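3. Loading your first album

Now for the fun part, getting music onto your Plamo player!

1. Connect the player and open Pliltlow on your computer.
2. Drag the album folder onto the Library panel. Cover art comes along too.
3. Check the track order. Live recordings love to shuffle themselves.
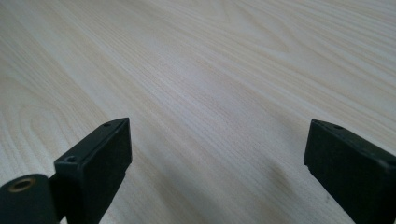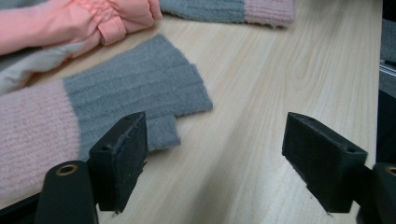 4. Click Sync and wait for the green light.

Note: The player holds 1054 tracks, so there's plenty of room for your favourite bands and all their B-sides.

Caution: Don't unplug during a sync. You may have to reload the whole album.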